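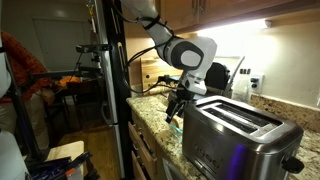

Figure 1. Two-slice toaster with brushed metal body on a granite countertop.

Standby and Short-Cycle Energy Use of Small Kitchen Appliances in Shared Student Housing
Final report, Building Energy Systems project course

1. Background

Small kitchen appliances are usually treated as a single lump in residential energy models. The lump is scaled by floor area or by number of occupants and is rarely checked against measurements. In shared student housing the kitchen is used by more people, at less regular hours, than in a family home, and the lumped value may not apply.

The project was carried out in Endura House, a residence with ten shared kitchens. All kitchens have the same floor plan and the same electric range. Small appliances are brought in by the residents and vary from kitchen to kitchen. The range, the refrigerator and the lighting are on separate circuits and were left out of the study.

The work had two objectives:

- to measure how much electricity toasters, kettles, coffee makers and microwave ovens use in standby and in operation
- to compare the result with the default value in the Siveo load model used in the course

2. Equipment

Each appliance was connected through a Rácz plug-in power meter. The meter records active power once every 2 seconds and stores the readings on a memory card. According to its data sheet the resolution is 0.1 W. Readings below 0.3 W were unstable during bench tests and were set to zero in the analysis.

Before installation all meters were connected in turn to the same resistive load. One meter read 4 percent high and was replaced. The others agreed with the bench instrument to within 1 percent, and no correction was applied.

3. Method

Meters were installed in May and left in place for two weeks. Residents were told what was being measured and were asked to use the kitchen as usual. A notice next to each outlet asked them not to move plugs between meters. Cards were read out at the midpoint and at the end.

A cycle was defined as any period in which power stayed above 50 W for at least 10 seconds. For microwave ovens, which switch the magnetron on and off at reduced power settings, gaps shorter than 40 seconds were joined into one cycle. The same rule was tried on the toasters and made no difference to the cycle count.

Energy per cycle was obtained by summing the power readings over the cycle and multiplying by the sampling interval. Standby power was taken as the median of all readings outside cycles. The median was preferred to the mean since clock displays and relays produce short spikes that shift the mean upward.

Appliances unplugged for more than half of the period were excluded from the standby figures but kept in the cycle data.

4. Results

4.1 Cycles

The data set contains 315 toaster cycles after filtering. Typical power during toasting was close to 1,000 W, with little variation within a cycle. Cycle length varied much more than power and accounted for most of the spread in energy per cycle. Cycles of less than one minute were common in the morning and often followed directly after a longer one, which is consistent with reheating or with a second, shorter browning. The meters cannot distinguish between the two.

Kettles had the highest power of the four groups and the shortest cycles. Energy per cycle clustered around two levels in most kitchens, and we interpret these as a partly filled and a full kettle. No water volumes were recorded.

Coffee makers showed a different pattern. The brewing phase was followed by a long hot plate phase at low duty, and in several kitchens the hot plate used more energy over the two weeks than brewing did. Models with automatic shutoff did not show this.

4.2 Standby

Toasters with mechanical controls had no measurable standby power. Toasters with electronic controls were measurable but low, below 1 W in every case. Microwave ovens with a clock display had the highest standby use of the four groups, and in the least used kitchens standby was the larger part of their total consumption.

4.3 Comparison with the model

The Siveo default overestimated morning load and underestimated load after 10 p.m. The daily total was closer to the measurements than either period alone. The errors partly cancel, so a check against daily totals would not have revealed the difference in profile.

5. Sources of error

The period ended shortly before final examinations, and presence in the building was probably higher than average. Results should not be extended to a full year without occupancy data.

One memory card in kitchen 7 was full before readout, and its last two days are missing. The affected kettle was scaled to the full period using the mean of the preceding days.

Plug swaps were found at two meters. They could be identified from the power level, and the data were reassigned by hand.

6. Recommendations

The hourly profile in the model should be replaced when shared kitchens are simulated. The measured profile is given in Appendix B in the Siveo import format. Coffee makers should be entered as two separate loads, brewing and hot plate. For toasters a constant power with variable duration is sufficient.

Further measurements should cover a period outside the spring term and should include a door counter, so that energy use can be expressed per kitchen visit.

Appendix A. Meter calibration sheets
Appendix B. Hourly profile, weekdays and weekends
Appendix C. Notice posted in kitchens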